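The year I learned to eat breakfast

Posted Jan 24, 2020

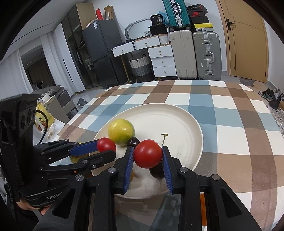 Tomato, and a plate with some more fruit.

When I moved to this country I was 28 and I did not eat breakfast. In my family the morning was for coffee and for looking for shoes. My mother put a bread roll in my hand at the door, and usually I gave half of it to Dexter Mercado on the school bus, who always forgot that he was hungry until he saw somebody else's food. So when people here asked me "what do you have for breakfast?", I had no answer, and they looked at me with pity.

I want to write about how this changed, as I was thinking about it this week while I was ill and had to stay in bed for 2 days. My wife brought me soup at eight in the morning and I was so offended that she laughed at me. Soup is for noon! Five years ago I would not have had an opinion.

The first reason was the job. I found work in the office of Rimov, a company that sells parts for heating systems, and we started at seven. The canteen did not open before half past eleven. In the first week I was so weak by ten o'clock that I typed the same order three times, and a plumber in the north received a very large number of valves. My boss then, Marilou Pascual, did not shout. She opened her drawer and showed me what was inside: oat biscuits, a jar of peanut butter, a spoon. "You must put something in before you come", she told me. I was ashamed, but I ate the biscuits.

So I tried. I began with cereal, which I bought only for the picture on the box. I don't think I chose well. It was so sweet that my teeth hurt, and one hour later I was hungry again, more than before. After that I tried the cooked breakfast. I love it, I will say this clearly, but I can't do it on a working day. You need two pans and you need to be awake, and the smell stays in the coat. I sat on the 40 bus smelling of bacon and a dog pulled its owner towards me through half of the bus.

Then came the porridge period. It lasted the whole winter. I have complicated feelings about porridge. When my neighbour Rommel Aquino makes it, it is soft and a little salty and you want to sleep inside it. When I make it, it is wallpaper paste. He explained it to me many times – low heat, more water than you think, don't walk away. I always walk away. There is still a mark on the bottom of our small pot from November, when I went to answer the telephone and it was my cousin Jayson, who does not know how to make a short call.

What saved me in the end was a holiday. We went to a village called Iltudier, where my wife's old teacher has a house with three rooms that she lets to guests. The house has the number 803, although the village has maybe one street and a half. I asked why and got a long story about the post office which I did not follow. In the mornings the teacher did not cook anything. She put bread on the table, a white cheese, olives, tomatoes with salt, some fruit, boiled eggs under a cloth, and she sat down with us and talked. You took a little, you listened, you took a little more. It was an hour before anybody stood up.

I did not know that you could have tomatoes in the morning if they were not fried. It sounds like a small thing. For me it was as if somebody had opened a window. I had thought that breakfast was a kind of medicine you take before work, and these people treated it like a visit.

Of course you can't bring an hour home with you in the suitcase. On a normal day I have fifteen minutes, and my wife has less, as her train leaves before mine. But some of it we kept. In the evening I cut the bread and cover it. I put the plates out too, so in the morning I only need to open the fridge and carry things. Cheese, tomatoes, a cucumber when they are cheap, whatever fruit we have. In winter the tomatoes are not as good, I know, and my wife says that I am paying for red water. I buy them anyway, from the stall of Arnel Sebastian behind the station, and he lets me smell them first. If they smell of nothing I take pears.

On Sundays we try to do it properly. We put the telephones in the bedroom and we sit. Sometimes we invite Rommel, and he brings his porridge in the pot, carrying it down the stairs with a towel, and eats it next to our olives like a man who will not be converted. I respect this. Last Sunday we sat until almost noon and talked about whether he should sell his car, a very old Mabuza with a door that opens only from outside. We did not decide.

I notice other things now as well. I am less angry in the morning. I don't buy the pastry at the station any more, or not every day. I arrive at work and can speak to people in full sentences, which my colleagues say is an improvement. Marilou has retired, and she left me the drawer with the peanut butter in it. I have kept it full, and when a new person starts with us and has that grey face at ten o'clock, I open it.

My mother finds all of this very funny. She still drinks her coffee standing at the kitchen counter. When she visited us she looked at the table, at the bread and the eggs under their cloth, and asked who was coming. I said only us. She sat down in her coat and ate two eggs.

Next month I want to try making the white cheese myself. The teacher sent me the recipe in a letter, but I can't read one word in it, and it is either "lemon" or "linen". If somebody has made it at home and knows, please write to me in the comments. I have bought both.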